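# Plants on the upstairs landing

10/30/23

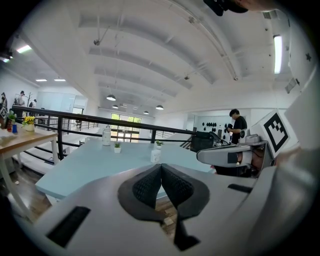

*The landing, with the yellow flowers on the wood-topped table.*

I've been looking after the plants up here since February, when Irena Grabowska moved down to the Distis office and left me her watering can. Before that I had one cactus at home and didn't do much for it.

The pale blue table has the two small potted plants. They get 8 ounces of water between them on watering day. I used to give them more and the leaves went yellow, so I cut back. The one in the white pot has been repotted once.

The table with the wooden top and white legs is by the railing, next to the stairs. I keep the vase there because people see it on the way up. The yellow flowers came from Kolitcombe, the shop on the corner – $16 a bunch, and they usually last through the next week if I change the water. The green plant beside them was a gift from Melaniia Chornovol.

I'd like something taller for the wall with the black dots. It's a lot of white over there. Melaniia suggested a rubber plant, but I don't know if there's enough light for one. I'm going to ask at Kolitcombe when I go in for flowers, and I need to pick up a bag of potting soil anyway.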